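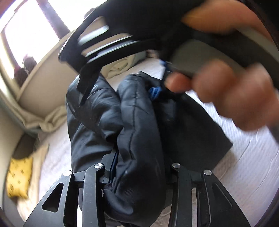
A black puffer jacket on a bed.

Pilgrimage and Parish Life: Handout 2
Drandthorpe Evening Classes, Religion in Local History
March 2025, by the course tutor

Before class, read the Clukoslow account book extracts and the short introduction to the Urness shrine. Skip the section on bell founding. We will come back to it with the handout on church repairs.

What counts as a pilgrimage

In this course the word means a journey made to a particular place for a religious purpose. It covers long trips of several weeks and also the walk to a chapel in the next valley. Most people in the Urness district made the second kind. A family might go once a year, on the saint's feast day, and be home by dark.

People went for different reasons. Some had made a vow during an illness. Others were sent by a priest as a penance. A few were paid to go in place of someone who had died and left money for it in a will. The wills are our best source for this last group, and they usually name the shrine and the sum.

The Urness shrine

The shrine stood at the east end of the church, behind the altar. It held a small reliquary, which was carried through the village on the feast day. The round trip from Clukoslow was 36 miles, so pilgrims from there needed a night's lodging. The parish kept a house for them with straw beds and a common table. Guests gave what they could.

Offerings were mostly candles and small coins. In its best year the shrine took in 1,000 pence, and the clerk wrote the total in red. The money went to roof lead, wax and the poor box. Compare this with the Quintero chapel, where the offerings went to the landowner and the parish complained about it for two generations.

Reading the account book

The extracts start at entry 512. Each entry gives the feast, the sum and the name of the keeper. Dates are given by saints' days, so you will need the calendar table from Handout 1. "Item" just means a new line. Where the clerk writes "in wax," the gift was candles or raw wax, and the figure is its value.

Watch for gaps. Two leaves are missing after the spring entries, and a low total there does not mean that fewer people came.

For discussion

Who gained from the pilgrim house, and who paid for it? Why might a will name a distant shrine when there was one close by? Bring one entry you could not make sense of.

Written work is one page on either question, due at the next class.

Drandthorpe Evening Classes | Contact the office | Copyright Drandthorpe Evening Classes | Back to top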